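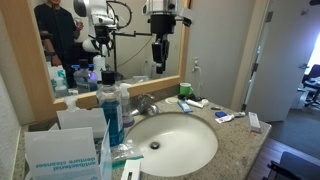

La encimera que nunca se queda vacía

Hay quien mide su edad en canas. Yo la mido en centímetros de granito libre junto al lavabo. A los treinta me cabía un codo. Hoy, con 56, hay que pedir turno para dejar el peine.

El baño es la habitación donde más optimismo se compra y menos se termina. El enjuague azul, tamaño familia numerosa, ocupa la primera línea como un portero de discoteca. Detrás se agazapan los dosificadores blancos, tan parecidos entre sí que una mañana me lavé la cara con acondicionador – y no me fue mal. Luego vienen las cajas. ¿Quién guarda la caja de la pasta de dientes cuando el tubo ya está fuera? Yo, por lo visto. También conservo la del limpiador para prótesis, abierta, por si algún día hay que consultar las instrucciones.

Hatsue Tsuchiya, que ordena casas ajenas para el estudio Renley, me propuso en junio de 2025 un método sencillo: vaciarlo todo sobre una toalla y devolver a la encimera solo 4 cosas. Elegí el cepillo, la pasta, el jabón y una taza verde. Hatsue preguntó por la taza. Le dije que era innegociable y pasó a los cajones.

El resto fue a una cesta bajo el lavabo, de pie y con las etiquetas hacia delante. Las cajas, al papel. Los tubos casi vacíos, a una bolsa aparte, con el compromiso de acabarlos antes de abrir otro. En septiembre seguían los mismos tubos. Había, además, uno nuevo.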